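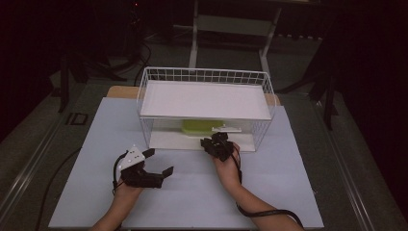

Ticket: Parcel record does not open in the Purkico property register
Status: Solved, one point still open
Opened: May 2018
Site: Draltholm redevelopment office
Priority: Normal, changed to High on second entry

Entry 1, from the office

We use Purkico to keep the list of vacant and abandoned buildings in Draltholm. Since the last update we cannot open the record of the former Mahasneh warehouse. When I click on the parcel number, the page loads for a long time and then I get this message:

Record locked by another process. Try again later.

I tried again later, many times, also from a second computer and with a different browser. The result is the same. The other parcels on the same street open without problem. We need this record because the application for the roof repair grant must be sent with a printed copy of the ownership history.

Entry 2, from the office

I want to add one more thing. The search page shows the building with a floor area of 2,000 square feet. In the paper file it is 4,000 square feet. I am sure of the paper file, because I have the survey on my desk. I did not change the number and my colleagues say they did not change it too. Please raise the priority if it is possible.

Entry 3, support

Thank you for the clear report. I looked at the server log. The lock on this record was made by the import job which brings the tax data from the county. The job stopped before its end and did not remove the lock. Could you please tell me if the warehouse was ever divided in two parcels? I ask because I see two tax numbers for the same address.

Entry 4, from the office

Yes, it was divided. In March the east half was separated so that it could be sold to the housing group from Nivumville. The sale was not completed and the two halves were joined again. We entered the joining in Purkico by the form "Merge parcels" and it gave a green confirmation.

Entry 5, support

This explains the floor area. The merge was saved on our side, but the county file still has two halves, each of 2,000 square feet. The import found one parcel in the register and two in the file, wrote the area of the first half, and stopped on the second.

What I did:

Stopped the nightly import for Draltholm.
Removed the lock by hand.
Restored the record from the backup made before the import.
Checked the floor area. It is now 4,000.

Please open the record and check also the ownership history, page by page if you have the time. Do not use "Merge parcels" again until I write here.

Entry 6, from the office

The record opens now. The area is correct. The ownership history has 31 lines, the same as in our printed copy from last year plus the two new ones. One attachment is missing, the letter from the fire inspector. I have the original, so I uploaded it again and it was accepted.

I also looked at the other parcels which we merged this year. There are 8 of them. All open, but for one the owner's mailing address is empty. I filled it in.

Entry 7, support

Thank you for checking. I added a rule to the import: when the number of parcels is different in the two files, the job skips this address and writes a line in the report. It does not place a lock anymore. I tested it with a copy of your data and started the nightly import again. You can use "Merge parcels" as before.

The empty mailing address I could not explain yet. I keep this point open.

Entry 8, from the office

The import ran in the night and the warehouse is listed in the report as skipped. The record is unchanged. We printed the history and sent the grant application. I will ask the county to correct the two tax numbers, but they told us it can take several weeks. Please leave the ticket open for the mailing address only.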